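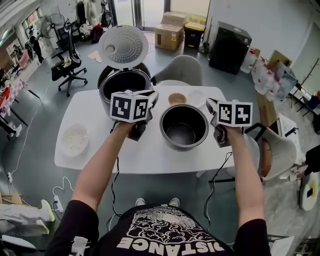

Yusri Lubis wrote to me in February to ask why a drum can make you want to jump up when it isn't even playing a tune. Great question, Yusri! I've been thinking about it ever since, mostly while tapping on my desk and annoying everyone in my house.

So let's talk about rhythm.

Put your hand on your chest and feel for your heartbeat. Bump-bump, bump-bump. It keeps going without you telling it to. Music has something like that too, and we call it the beat. It's the part you clap along to or nod your head to. Sometimes a drum plays it out loud, and sometimes you just feel it underneath everything else.

Rhythm is a bit different. Rhythm is the pattern of long and short sounds that sits on top of the beat. Try this: tap your foot slowly and keep it steady. Now say "pepperoni pizza" over and over while you tap. Your foot is doing the beat and your mouth is doing the rhythm! (If your foot speeds up, don't worry. Mine always does when I get to the pizza.)

Most of the songs you hear on the radio count in groups of 4. One, two, three, four, one, two, three, four. The "one" usually feels a little stronger, like the first step when you march. A waltz counts in threes instead, and that makes it sway. Try swaying from side to side while you count to three and you'll find you land on a different foot each time.

I play the hand drum in a small folk band called Hustumum. We have a song called "Starard" that counts to 12 before it starts over, and it took me 30 tries to get through it without getting lost. Our fiddle player was very patient. Our singer laughed at me, but she laughs at everybody.

Now, back to Yusri's question. Why the jumping? Your brain loves to guess what comes next. When it hears a steady beat, it starts guessing when the next thump will land, and the part of your brain that helps you move joins in. That's why your toes start tapping before you've decided to tap them. When a drummer leaves out a thump you were waiting for, you notice the gap, and it can feel like a little hiccup. Musicians do this on purpose all the time. It's called syncopation (say it like this: sin-kuh-PAY-shun).

People have been drumming for a very long time, much longer than 2,000 years, and you don't need to buy anything to start. Turn a bucket upside down. Slap the middle with your flat hand for a low sound, then tap near the rim with your fingers for a higher one. Low, high, high. Low, high, high. You just played a waltz!

Next time I'll tell you about tunes, and why some of them sound sad.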